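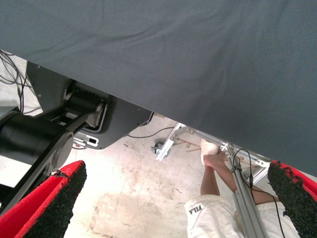 **Figure 4.** Dark grey cloth of woven texture, with faint creases and soft folds.

### 4.2 Creasing in stored household cloth

The Drendside survey asked people about cloth they own but seldom use. Curtains taken down, spare sheets, tablecloths, throws. We wanted to know how it was kept, for how long, and whether the owner thought the creases would come out. Forms went out in September and the last ones we counted reached us on 18th October. Of 1000 forms sent, 814 came back filled in well enough to use. Those 814 households listed 3722 pieces between them.

A word on terms first. By "crease" we mean a line where the cloth has been pressed against itself. By "fold" we mean a soft bend that goes when the cloth is moved. People mix the two up all the time, and so did our first form, which had to be reprinted. Faint creases and soft folds can be found together in one piece of cloth (Figure 4), and a crease that looks sharp on a flat table may be hard to find once the cloth is hung and the light comes from one side. Darker cloth is worse for this. Several people said as much in the margins.

**How pieces were kept.** Most were folded and stacked. Rolling was less common and mainly in homes with a long cupboard or space under a bed. Hanging was rare outside curtains. A few kept cloth in suitcases, one in a bath that was no longer plumbed in. Stacked pieces were nearly always folded in half, then half again, then into thirds to suit the shelf, so the shelf decides where the creases go. We had not thought of that before reading the forms and there is no question about shelf depth. Should have been.

Linen and cotton owners worried most. Wool owners hardly at all, though they worried about moth, see 4.4. Mixed cloth was hard to sort as labels had been cut out or had faded, and we have put all of it under "not known". That makes the not-known group bigger than we would like and probably quite varied inside itself. Readers should be careful with any line in Table 3 that leans on it.

**Refolding.** The usual advice in household books is to take stored cloth out now and then and fold it along new lines. Very few did. Of those who did, most did it when moving house or looking for something else, so refolding was by accident more than by plan. The Jayawardena method (fold, turn a quarter, fold again, with a loose roll of old sheet inside each bend) was known to 17 households, mostly through a night class at Ilness. These people wrote long answers. They were also the ones who ironed everything, so we can't seperate the method from the ironing and have not tried.

**Getting creases out.** We asked what people did when a piece was wanted again. Answers, in no special order:

- hang it up and wait
- iron, dry or damp
- wash again, then hang
- steam from a kettle or a bath
- use it as it is

"Use it as it is" was more common for tablecloths than we had guessed. One person noted that plates hide most of it. For curtains the favourite was hang and wait, and the time allowed ran from one evening to "by Christmas". Weight matters here. A long curtain pulls its own creases down, at least the ones that run across, while those running from top to bottom get little help. Short café curtains hardly drop at all. Hem weights came up in a handful of forms and would be worth a proper test.

Damp ironing had strong supporters and some angry former supporters. The complaint was shine, mainly on dark cloth, where the iron had pressed the surface flat. Ironing on the back or through a thin cotton cloth was the remedy given by nearly everyone who mentioned it. We did not test this. It agrees with common teaching.

**Follow-up visits.** Clem Cartwright made the home visits, in the Troltura estate only, as that was the part of the survey area that could be done on foot. Visits were short. Pieces were taken from where they were stored, opened, and looked at by a window, then again under the room light. The second look changed the score quite often, always towards fewer creases. So lighting should be fixed in any later work or the scores will mean very little. We scored from nought to four, nought being no crease that could be seen at arm's length. Half marks were given on the day and later rounded up, a decision we now regret a bit, as it pushes the middle of the scale together.

Owners were asked to give their own score before ours. They were harsher. This was true for new cloth and old, and truer for pieces they had been given than for ones they'd bought. We have no good account of why. It may be that a gift is looked at less often and so the creases come as a suprise, or that people feel bad about having left it in a cupboard. A different sort of study would be needed.

**Age in store.** We had expected a plain link between years in store and crease score. It is there but weak. Pieces stored for a year and pieces stored for ten looked much alike in the visits, and the bigger split was between the top and the bottom of the stack. Bottom pieces scored worse in every cloth type where we had enough to compare. Weight on top, then, counts for more than time, as far as these homes go. The advice that follows is dull: smaller stacks, heavy things at the bottom, and don't stand the iron on the pile. Two households did.

Damp cupboards muddy this. Cloth kept against an outside wall tended to hold its creases more firmly, which fits what laundry workers say about moisture setting a fold, but those same cupboards were the deep ones with tall stacks. Can't be pulled apart with the numbers we have. Cupboard position was noted on the visits and not on the form.

**Limits.** People with tidy cupboards may be keener to fill in a form about cupboards. The survey area is small and its houses are mostly of one age, with the same shallow airing cupboard on the landing. Cloth in daily use was left out on purpose, so nothing said in this section covers bedding on the bed or curtains at the window. Scores come from one pair of eyes. A second scorer was planned for the Drendside side of the work and will be added for the spring round, along with the shelf depth question and a box for where the cupboard stands.

Scores by cloth type are in Table 3. Storage method against stack height is in Table 4, with the not-known group shown on its own line.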